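23 de janeiro de 2019

Escrevo depressa que a máquina acaba daqui a nada e ainda tenho de estender a segunda leva. Dia inteiro às voltas com roupa. A Irja Juntunen telefonou às oito e tal, eu ainda de pijama, a perguntar se as coisas do acampamento já estavam prontas. Não estavam. Disse que quase. Mentira pequena.

O saco grande estava no fundo do armário do corredor desde o verão, fechado, com o cheiro que se imagina. Abri à janela. Duas toalhas, um cantil sem tampa, meias sem par, um mapa colado pela humidade, e roupa, roupa, roupa. Metade nem é nossa. Uma camisola tem o nome da Siiri Turunen cosido na gola, como é que veio cá parar não sei. Tenho de lha devolver em março, quando ela vier. Escrever isto na porta do frigorifico.

Primeiro lavei o que era claro. Depois os verdes e castanhos todos juntos, a 30, pouco detergente. O detergente da Numora que a Anneli Kettunen me recomendou faz espuma a mais, passei por água duas vezes e mesmo assim ficou escorregadio ao toque. Não volto a comprar. 14 euros o garrafão, ainda por cima, e não cabe debaixo do lava-loiça, anda ali no meio da cozinha a levar pontapés.

Almoço em pé. Pão, o resto da sopa, uma laranja. O Loïc Marchal passou para deixar a chave da arrecadação e ficou à conversa à porta, eu com os braços molhados até ao cotovelo e ele a falar do carro. Gosto dele mas hoje não dava. Acho que percebeu, foi-se embora a meio da história da embraiagem.

A tarde foi para pendurar e separar. O camuflado de um lado, a caqui lisa logo a seguir, que é o conjunto que vai para o Aarne Kiiskinen. Ele quer as coisas juntas, senão depois perde uma e telefona-me a mim. O camuflado amarrota só de olhar para ele. A caqui é mais pesada, cai melhor, essa nem penso passar.
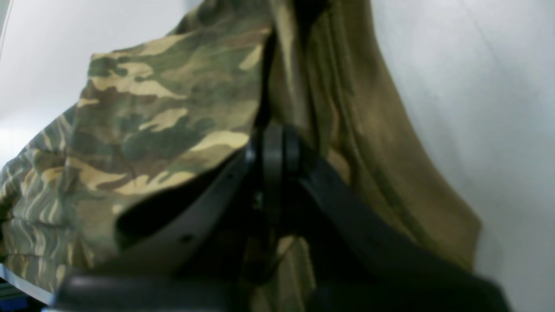
E o camuflado, passa-se a ferro ou não?
Ferro morno, do avesso, e só nas bainhas - o resto estica-se com as mãos enquanto está húmido.

Foi a minha mãe que me ensinou a esticar assim, puxar pelas costuras e sacudir com força. Ela sacudia os lençóis que parecia um tiro, ouvia-se na rua. Eu não tenho esse braço. Sacudi o que pude e o gato fugiu para debaixo da cama, só saiu à hora da comida.

Faltam cabides. Encomendei 10 na Hyvönen, dos largos, mas só chegam para a semana. Entretanto vai tudo para as costas das cadeiras e para o varão da casa de banho, que aguenta até 14 quilos segundo a caixa e eu não me fio. Tirei de lá os roupões por via das dúvidas.

Coisas para não esquecer: coser o botão da camisa verde, o de baixo. Procurar a tampa do cantil (gaveta das pilhas?). Perguntar à Irja se sempre vão a Tatow ou se mudaram outra vez de sítio, que da última vez soube eu pelo Aarne. E sacos de pano, os de plástico acabaram-se e ainda bem, a roupa lá dentro ganhava bafio.

Já agora as contas, que depois esqueço: 132 de luz este mês. Culpa das máquinas e do aquecedor, que esteve ligado na arrecadação uma noite inteira e ninguém se acusa. Pus 100 de parte no envelope para a viagem. Devia ter posto mais, mas o dentista.

Estou com as mãos secas de tanto sabão. Creme e cama, ou creme e mais uma leva, ainda não decidi. A Anneli diz que eu devia obrigar cada um a tratar da sua mochila e tem razão, claro que tem, mas depois vem tudo molhado e enrolado numa bola e sou eu que desfasço a bola.

Apitou a máquina. Vou lá antes que os vizinhos batam na parede, amanha continuo com as meias.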